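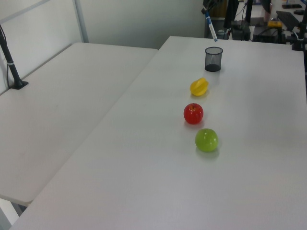
Kekeli told me that a desk should have only the things you will use before lunch, and that everything else on it is a guest who forgot to go home. I laughed, but I kept thinking about it during the whole walk back from Pokville, because at that time my own desk had a lot of guests.

I work from home since August, when we moved to the apartment in Prollton. For the first weeks I was so happy to have a big white table that I put everything on it. Bills, chargers, a sewing kit, two cups with old tea, a bag of screws from the bookshelf. I can say I had a table, but I could not say I had a place to write. When I wanted to sign a paper, I moved a pile to the left, and then the next day I moved the same pile to the right.

So I made a decision. I took everything off and put it on the floor of the bedroom, and I allowed a thing to come back only when I needed it. It was a slow process. My husband stepped on the stapler twice and he was not pleased with my method.

The first thing that came back was a pencil cup. I like the black mesh kind, because the dust falls through the holes and does not stay at the bottom like in my old ceramic one. The old one had also eleven pens that did not write. I tested all of them on the back of an envelope, and it gave me a strange satisfaction to throw them away one after another.

The second thing was color. A white table is very nice for the eyes in the morning, but in the afternoon it can feel like a waiting room. Ama Yakubu suggested a plant. I am not good with plants. I had a basil in the kitchen and I don't want to talk about it. I prefer fruit, the toy kind that looks shiny and never goes soft. A green apple, a red apple and a yellow star fruit are enough to make a white table friendly. I know that some people find artificial fruit old-fashioned. My grandmother had a full bowl of it on top of her television, and nobody was allowed to touch the grapes.

The star fruit is my favorite shape of all. With the ribs it does not roll, so you can put it down anywhere. Apples are another matter. If your floor is not level, and ours is not, a toy apple will travel a little when you close a drawer. I put a very small piece of sticky putty under mine and this solved the problem.

In the shop Addo they sell the fruit by the piece, and the star fruit is in a separate basket near the register, with the lemons. I went there 2 times because the first time I forgot my wallet on the kitchen counter. The lady remembered me and had kept my apples under the counter, which was kind.

Then there is the question of markers. I use them for labels on boxes and for the calendar on the wall, and I always lose the one I want. My rule now is that one marker may live near the cup and the others stay in the drawer. Blue is my choice, as black looks too serious on a calendar. It makes the dentist look like a court date.

Fuseini Owusu wrote to me after my last post and asked if it is not boring to have so little on the table. I understand the question. In the first days I felt a bit lost, and I put my hand out for things that were not there. But now I clean the table in 90 seconds with a damp cloth – I measured it – and before it was a job for the whole Saturday morning, so I was always postponing it.

My text file says that this blog has now 558 posts, and I think at least a third of them I wrote on a corner of a table, with my elbow between the bills. I don't believe the writing is better now. My elbow is better.

What I still did not solve is the paper. Letters continue to arrive, and they need some place to wait. Kekeli has a folder on the wall for this, beside the door, and she opens it when she pays the rent. I tried a box under the table, but I kick it. If you have a good system for paper in a small apartment, please write me in the comments, and tell me also how big it is, because the space beside my door is very narrow and the coats are already there.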